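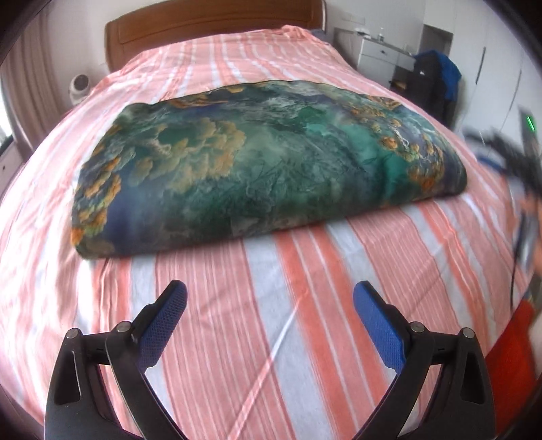

Folded quilt on the striped sheet, wooden headboard behind.

Wednesday, August. Good long morning on the Ovcombe household inventories, and I'm happy to say the second box is finally giving us something! The steward at Cordeiro kept two sets of books after the war, one for the family and one for the tax people, and the linen turns up in only one of them (I read the page over and over, with my tea going cold). Six rooms were closed up that winter and their contents moved to the east wing. I still need to match the room names to the Billier floor plan, and the handwriting is a trial.
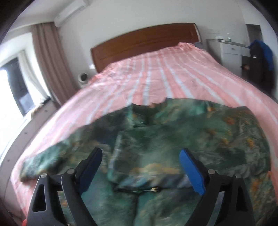 Neusa Coutinho thinks I'm trusting the steward too much, and that the closed rooms may have been let to lodgers and kept off the books. She'd like me to try the rent ledger first. Fair enough, so I've asked for it for tomorrow, along with folder 40.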